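在家修旧钢笔的人

采访是隔着电话做的，前后打了两次，加起来聊掉我一整个下午。本来想去他店里坐坐，看看那张传说中被墨水染得看不出原色的桌子，可眼下大家都不太出门，只好作罢。他说没关系，反正他这个行当，客人十有八九也是没见过面的，笔装在信封里寄来，修好了再装回去，谁也不认识谁。

我找他的起因很小。去年五月，我在抽屉里翻出外公留下的一支老钢笔，笔帽上刻着Olvera，拧不开，怎么拧都拧不开。我拿去两家文具店，人家都劝我买支新的。后来有个网友给了我一个地址，就是他那间叫“Nernden”的小铺子，开在一条卖窗帘的街上。寄过去十一天，笔回来了，能写，还附了一张纸条，上面只有一句话：“以后不要用碳素墨水，求你。”

我就是冲着那个“求你”想采访他的。

他不愿意在文章里出现名字，说同行看见了要笑话。那就叫他老板吧，虽然他也不喜欢这个称呼（“一个人的店，我给谁当老板？”）。

老板入行是半路出家，以前在印刷厂调油墨，厂子搬走了，他没跟着去。我问他怎么就想到修笔，他在电话那头喝了口水，想了好一会儿。

“没想过。我自己那支坏了，Stiker的，很普通的一支，我上夜校的时候买的。找不到人修，我就自己拆，拆坏了。心里过不去呀，又买了一支同款的来拆，也拆坏了。第三支才弄明白，那个笔舌是要顺着里面一道槽退出来的，硬拔肯定断。等我弄明白了，家里已经有三支坏笔，不修也不行了。”

他把三支的零件拼成一支好的，那支笔到现在还在用，记账、写寄件单都是它。我问能不能卖给我，他笑了半天，说不卖，里头有一截是用指甲油粘的，卖出去要坏名声。

说到名声，他其实很在意。他有个本子，每支经手的笔都记一行：哪天来的，什么毛病，换了什么，收了多少钱。我让他翻到最后一行看看编号，他翻得哗啦哗啦响，报给我一个数：1595。

“多吗？”他问我。

我说挺多的了。

“我觉得不多。里头有好些是同一支笔来了又来。有位客人，一支笔寄过来四回，每回都是摔的笔尖，每回都说是猫。”

我又问他，寄来的笔最常见的毛病是什么。我以为会是摔坏，毕竟有那只猫在前。他说摔坏的排不上号，最多的是干掉了。墨水留在里面，人把笔往抽屉里一放，一放就是好几年，再拿出来，墨全结在笔舌的缝里，跟水泥似的。

“你外公那支就是。你一开始不是拧不开吗？那是墨渗到螺纹里去了，干在那里，等于上了胶。你要是使劲，笔杆就裂了。幸好你力气小。”

我力气小这件事，头一回被人当成优点讲。

那怎么办呢？泡。他说修笔这门手艺，一大半的时间都在泡。清水，不能热，老笔的杆子有些是赛璐珞，有些是硬橡胶，硬橡胶泡久了会发黄发暗，所以只能让笔尖那一头沾水，笔杆要露在外面。他的办法是拿小酒盅盛水，笔斜着靠在里头，每天早上换一次水。我那支换了九天的水，第十天早上，他说，轻轻一转，开了。

“那一下最舒服。比收钱舒服。”
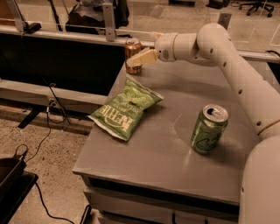

在家里自己洗钢笔，用自来水行不行？

用自来水就可以，凉的，反复吸进去再挤出来，直到出来的水不带颜色。水质特别硬的地方，最后一遍换成纯净水，把笔尖朝下包在纸巾里立一晚上，第二天再灌墨。

他说很多人毁就毁在着急。有人用开水烫，有人用酒精擦，还有一位用了洗甲水，整支笔寄到他手里的时候软塌塌的，像根煮过的豆角。那支他没修，退回去了，运费也没要。

我问他碳素墨水到底怎么得罪他了。这个话头一开，他的声音立刻高了一截。

“我不是说碳素不好！画画的人要用，写档案的人要用，它不怕水，好东西。可你用了就得天天写，天天写它就没事。你外公的笔，你打算天天写吗？你老实说。”

我老实说，大概一个月写一回。

“那你就用染料的，颜色淡一点不要紧。”

他给我推荐了一种叫Flilomon的蓝黑，说是一家小作坊做的，瓶子难看，盖子也不太严，要套个塑料袋放。我后来买了一瓶，瓶子确实难看，颜色倒是很温和，写在信纸上有点旧旧的样子，我很喜欢。（没有收钱，老板也没有收钱，他说那家作坊还欠他一支笔的修理费呢。）

第二次通话是隔天晚上，他刚吃完饭，比头一天放松，跟我讲起磨笔尖。磨尖是另外一门功夫，收费也另算，换个零件收37块，磨一个尖要贵上不少，因为磨坏了就得赔。他磨尖之前一定要客人先寄一页字过来，不用写得多好看，抄一段报纸也行。他要看那人写横的时候是往上挑还是往下压，看他捺得重不重。

“有的人写字，笔是转着的，写着写着就往里歪了。你给他磨个标准的圆尖，他反而刮纸。你得往他歪的那边磨。”

我问，那不就成了别人没法用的笔？

“对呀，本来就该这样。老笔为什么借给别人写不顺？人家写了几十年，早磨成自己的了。所以有人把长辈的笔寄来，跟我说写着别扭，要我磨平，我都先劝一劝。磨掉就没有了。”

我听到这里，把外公那支笔拿出来看了看。它确实有点别扭，要把笔尖往左偏一点点才出墨。我之前一直以为是没修好，还犹豫过要不要在电话里提这件事，幸亏没提。

他问我外公是不是左手写字。

我愣了一下。外公右手受过伤，后来是改用左手的，这事我从来没跟他说过。他说他泡笔的时候就看出来了，笔尖上那一小块磨痕的方向不对，右手写不出来。“我没动它，只把缝里的墨清了。你要是想磨，寄回来，不收你钱。”

我说先不磨了。

我们又扯了些别的。他最近生意不算差，好多人在家待着，翻抽屉翻出一堆旧东西，光是这个月就收到40支，只是快递走得慢，有的信封在路上耽搁好多天。他收到以后先在阳台上晾一晚再拆，拆完洗手，洗得指头上的墨都淡了，他还有点不习惯。徒弟没有，倒是有人来问过，问完工钱就不来了。店面的租约到秋天，续不续还没定，不续的话就把桌子搬回家，反正占不了多大地方。

“就是家里人嫌我那桌子脏。”

我问他有没有想修又没修成的笔。他说有，一支玻璃笔尖的，尖断了，配不到，在盒子里躺了好几年，主人搬了家，信也退回来了。他每年拿出来擦一次，再放回去。本子上那一行还空着最后一格，没填收了多少钱。

挂电话之前他又叮嘱我一遍，不写的时候要洗干净，笔尖朝上放，不要塞在包里跟钥匙挤在一起。我一一答应，其实钥匙那条我已经犯过了，没敢说。

这篇的初稿是用外公那支笔写的，蓝黑墨水，写到第三页手就酸了，剩下的还是在电脑上敲完的。

2020-03-21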